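The river gauge at Cloltow went over 68 inches last night and was still climbing when I checked before bed. By morning it had dropped a little. The road to Trullgate is closed at the low bridge, same as it was two weeks ago, and the county has put the barrels back out.

I have kept a rain notebook since I moved here and this is the wettest April in it. The old timers bring up other years. Jahangir Roy, who farms the bottom ground, thinks the flood when he was a boy came higher up his barn wall. He may be right. I don't have numbers for that one.

What I do have is 48 pages of daily readings, and the pattern this spring is easy to see. The storms come up from the southwest, stall over the ridge and sit there most of a day. The ground was full by the end of the snowmelt, so everything runs straight off. My lower garden is under water and the peas are gone. I will replant when it drains.

Amr Ouali wrote to ask if the forecast is any better. It isn't much better. More rain is due midweek, then a dry stretch if the models hold. I would not move anything back into a basement yet.

If you keep a gauge near Clastcombe, please send me your totals. I have nothing from that side of the valley.

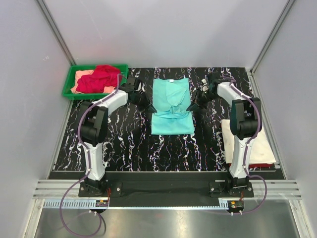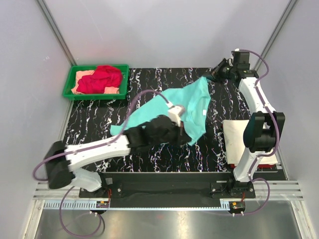 Turquoise or teal top on the black and white work surface, two views.

Posted Apr 22, 2019

4 Comments | Share

Recent posts
Hail on the ridge
Cleaning out a rain gauge
Late frost and the plum trees
Notes on the March wind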